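3.2 Collecting the folding demonstrations

We recorded everything for the folding task with hand-held grippers, no robot arm anywhere in the loop. I'd used teleoperation for our earlier towel work and frankly I was slow at it – a single fold could eat up most of a coffee break. With the hand-held tool you just reach out and fold, and the fingers pick up whatever your own hand would have done. Each demonstrator used a pair, one per hand, and a third view came from a camera at head height.

All of the clothing data comes from real bedrooms. Shadi Abu Hammour talked me into that one after our first policy, trained on a nice flat lab table, fell apart on a mattress. Beds are soft! The cloth sinks in, the cover wrinkles along with the garment, and a pinch that works on a table grabs two fabrics at once. Figure 4 has three views from one bedroom, a blue cloth in each.

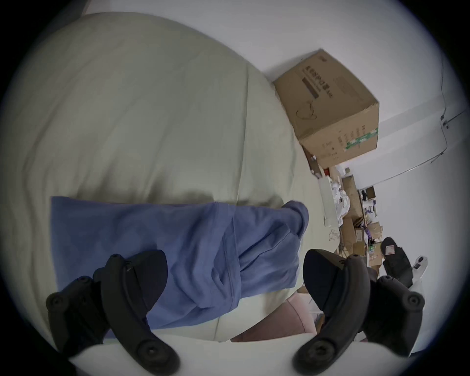 3.3 What counts as a grasp

Labeling grasps was harder than I expected. A finger pad can rest on knit fabric without holding any of it, and from a single image you often can't tell. Lies Desmet and I went back and forth on this for most of August before settling on a rule: a grasp starts when the gap between the fingers stops closing and the cloth near the pads moves with them for the next few time steps. Anything shorter we call a touch. Touches stay in the training set, but they don't get a grasp label.

The head view helps when the fingers hide the cloth. It sits back far enough to show a whole garment on most beds, though a demonstrator who leans in will lose the near edge of it. We thought about throwing those stretches out and decided against it, as people lean in exactly when the fold gets tricky.

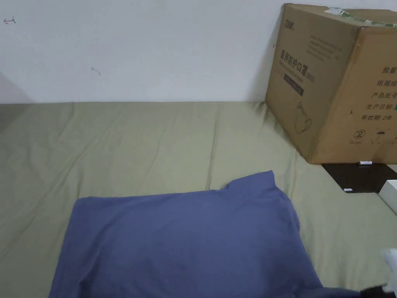 We kept 870 demonstrations in total, out of a slightly bigger pile. The ones we dropped had a tracking failure in one of the two tools, nearly always when a wrist turned toward a blank wall and the camera had little texture to hold on to. Gijs Nijs wrote a check that flags these on the spot, so by the second round of recording the demonstrator could simply redo the fold.

3.4 Clutter stays in

We told demonstrators to leave their rooms alone. Boxes on the bed, cables, things on the floor, all fine. Ingegerd Strömberg was skeptical (she expected the policy to latch onto the background), so we trained a second model on 42 demonstrations from tidied rooms and a matching 42 from untouched ones. 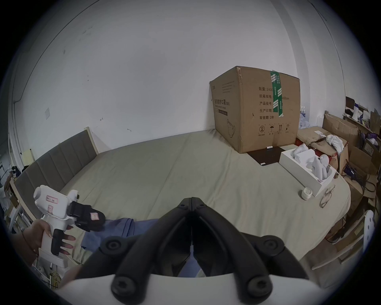
Tested over 50 trials each in rooms neither model had seen, the untouched-room model finished 37 folds and the tidied-room model came in well behind it. Most of the tidied model's failures were early ones – it reached for the wrong thing before it ever got hold of the garment. I wouldn't lean too hard on a comparison this small, and we return to it with the full set in Section 5.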